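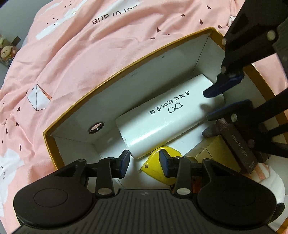
Figure 1. A white eyeglass case in a shallow open box.

Lost Property in a Student Residence: What Gets Claimed and Why
Hullholm Hall, 18/07/2024

1. Background

Hullholm Hall is a student residence with shared kitchens, a laundry room and two study rooms. Things left in these rooms are taken to the front desk and kept in a cupboard until somebody asks for them. By the end of the spring term the cupboard was full, and the desk staff had started putting items in the mail room.

Our project looked at how the lost property system works now and whether a few cheap changes would get more items back to their owners. It was done for the course in service design and ran for one term, starting in February.

2. Method

We used the desk logbook. Each entry should give the date, the room where the item was found and a short description. We took the 100 most recent entries and typed them into a spreadsheet. Where the handwriting could not be read, the entry was still kept, but the missing field was marked as unknown.

We also put a paper survey in the mailboxes on two floors and got 50 back. The survey asked whether the person had lost something in the building, whether they had gone to the desk, and if not, why not.

3. Results from the logbook

Only 18 of the 100 entries were marked as claimed. Keys and student cards did best. Chargers did badly, and clothing from the laundry room was hardly ever claimed.

Glasses and eyeglass cases were a problem for the desk. An entry such as "glasses case" does not help much when somebody calls to ask. Where the color or any writing on the case had been put in the log, the staff could answer over the phone. We saw the same thing with water bottles and umbrellas.

Some claimed items were probably never marked. The staff told us this happens when the desk is busy, so the real claim rate is likely higher than our number.

4. Results from the survey

The most common reason for not going to the desk was that people did not know the desk kept lost items. The second was the opening hours. Several people wrote that they had asked in the floor group chat and then given up. One person had bought a new calculator and later found the old one in the cupboard.

5. Changes we tried

We replaced the blank logbook page with a printed form. It has separate boxes for color, brand, writing or marks, and where the item was found. We also looked at two storage systems. The Petell shelf unit takes labeled trays and fits in the cupboard with the door closed. The Datel cabinet has a lock on each drawer but is too deep for the space. We recommended the Petell unit.

A weekly list of found items was posted by the elevator on the Sheikh Street side. We left one detail off each item so that the owner could name it at the desk.

6. Limits

The forms were in use for a short time at the end of term, when many students were moving out, so we cannot compare them fairly with the old log. The survey covered only two floors. We did not speak to the cleaning staff, who find a large share of the items, and this should be done before the forms are printed again.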